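By Aileen Mangubat
September

Does a Toy Pot Need to Look Like a Real Pot?

Grown-ups who sell toys like to say that pretend cooking makes you smart. Maybe it does. But when somebody tells you a toy will make you smart, it is fair to ask how they know. So let's ask about play kitchens.

Start with the food. A real kitchen has carrots, eggs, and noodles. A play kitchen can get by with a block. You decide it is cheese, and it is cheese until you change your mind. Toy companies will sell you cheese with holes painted on it anyway. 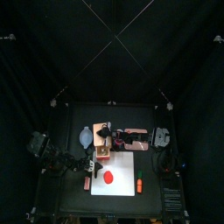 Some people say plain toys are better because you have to use your imagination. I wanted to believe that. Then I watched my two nieces fight over one very shiny toy toaster for a whole afternoon, and their imaginations seemed to be working fine.

Next, the pot. What makes something a pot? It needs a bottom, sides, and an open top. Handles help, and on a real stove they matter a lot, since the sides get hot. A plastic pot never goes on a real stove. Why give it handles at all?

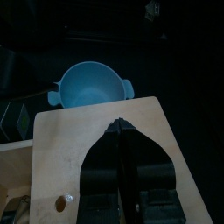
A light blue pot with two small side handles.

One answer is that handles tell you what the thing is. Take them off and you might call it a bowl or a cup. Try it yourself: draw a circle and ask a friend what it is. Then add a tab on each side and ask again. Did the answer change? If it didn't, my idea may be wrong.

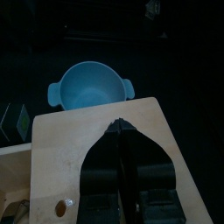
Iolo Owen wrote to me that his class tried the drawing test and half of them said "turtle." He thinks I should have told everyone to draw the pot from the side.

He has a point. Seen from above, plenty of things are circles.

What about wood and plastic? You may hear that wooden toys last forever. They don't. Wood gets scuffs and smudges like anything else, and it can crack if you leave it in the rain. Plastic can crack too.

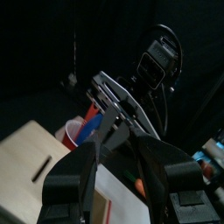
If you want to know which toys are good, don't read the box. Put a few out, leave the room, and come back later to see which ones got moved.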